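Search for: Search

Still not married, thanks for asking

2018-08-28

Quick one before work. Lots of you asking what happened with the county clerk so let me just get it all down in one go.
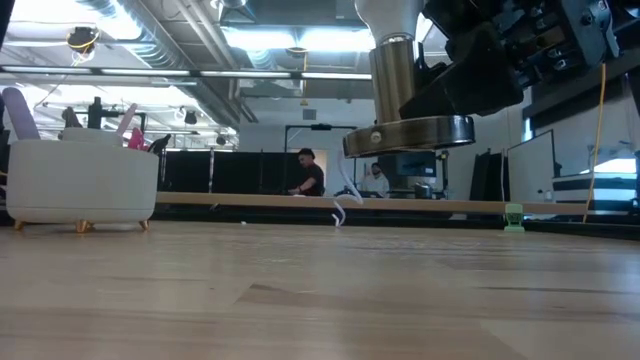
So. We went. We came back. No license. Not a no exactly, more of a "come back when you have the other thing," and the other thing is a piece of paper saying Hamisi was never married to anybody else, stamped by an office on the other side of the world that opens when it feels like it.

If you're new, short version. Met Hamisi Mbwambo in a language forum, he was fixing my Swahili, I was supposed to be fixing his English except his English is better than mine. Sixteen months of talking before we were in the same room. Then I flew over, met everybody, ate everything, cried at the airport. Then he flew here, the long way, after a pile of forms I have complained about on this blog plenty (see all of spring). Now he's in my kitchen every morning burning toast on purpose because he likes it that way.

OK so the clerk. Isex County office, the one in Jondcombe next to the tire place. Parking is a nightmare, go early. We had his passport, my license, birth certificates, the translation of his birth certificate, and a folder of extra stuff I printed the night before in a panic. Chat logs even. I don't know why I brought chat logs. She didn't want them and I'm glad, there is a lot of nonsense in there about goats.

The lady at the window was nice. I want to be fair here. I've read so many horror stories from other couples like us, people getting looked at sideways, asked what their age gap is, asked who's paying for what. She asked none of that. She just went down her list and stopped at the single status letter and said this is a copy. And I said yes it's a copy. And she said we need the original. And that was that. Folder back in the bag.

Hamisi was very calm. I was not calm. I was calm in the building and then very much not in the car.

My mom's take, since you'll want to know: "Maybe it's a sign." Mom. It's a photocopy.

I know what she means by it though and I'm a bit tired of it. She likes him. She does. She texts him pictures of birds. But every time something goes slow with the paperwork there's this little face, like she's waiting for the part where it all turns out to be one of those stories. You know the ones, shared all over, American woman goes across the world for a man off the internet and so on, and then the comments. I used to read those comments. For months before my first trip I read them at night like homework. Stopped. Strangers are so sure about everything. Half of them have decided he's after a passport and the other half have decided I'm a rich fool, and I drive a car with a coat hanger for an antenna.

And his side gets the same thing backwards, which no one in my family beleived till he told them at dinner. His aunt was convinced I was a scam. Me! She made him ask me to hold up a newspaper on video. I didn't have a newspaper, I held up a cereal box. She accepted it. We get along great now, she wants me to bring measuring cups next time, the metal kind.

Anyway. What we're doing about the letter.

Called Chiriac, the immigration lawyer's office we used before, and got the assistant, who said the original can be sent by courier straight to us if a family member picks it up in person over there and signs for it. His brother can do it but he's working out of town until the end of next week. Then the courier. Then we need the translation redone, because the translator has to have the original in front of her too, or so we were told, still checking that. Don't take legal advice off me please. Every county seems to have its own list. A woman in my couples group got hers with way less paper than us and she's one county over.

Cost so far just for this round: $20 for the re-certified copy that turned out to be useless, $21 parking and the ticket I got becuase the meter ran out while we were in line. Courier will be more. Not even going to write that down yet.

The bad part is the party. We'd already told Gredovetti (the bakery, lemon cake, the only thing I had strong feelings about) that it was happening soon and I had to call and ask can we push it, and I don't have a date to push it to. They were sweet. They said call when you know. I asked is December bad and she kind of laughed. So December is bad.

Bảo Đặng, who some of you remember from the apartment days, says to have the party anyway and do the license whenever. He did it like that with his husband, big dinner first, signatures later in jeans. I kind of love that idea. Hamisi doesn't. For him it's not right to have people dance at a wedding that isn't one yet, and his mother would want to be on the video call for the real part, and she'd know. So we talked about it in the yard for a long time last night and I think I've come around. Or I've lost, one of those.

We did agree on some stuff. Small. His family on the laptop, my family in actual chairs. No speeches from my uncle. Food is his cousin's recipes, as long as we can find the right rice, and if anybody local knows a shop please tell me. Not the one by the highway, tried it, wrong rice, he was polite about it for three days and then he wasn't.

Also people keep asking if he's homesick. Yes. Obviously? He misses his football team and his brother and walking places. Nobody walks here, he went on foot to the pharmacy and two separate neighbors pulled over to ask if his car broke down. He thought it was very kind. Then it happened again the next day.

OK I'm late. Things I still owe you: the post on sending money back and forth, the post about the interview (long), and answers to the emails. I see them. I'm slow. To the person who wrote about her sister meeting someone online and not telling the family, I'm going to write you back properly this week, just don't gang up on her before I do. Ask to talk to him on video. Be nice on the call. It helped us more than anything my mom printed out.

More when the letter shows up. Hamisi says hi and that the toast is fine.

Share 16
3 comments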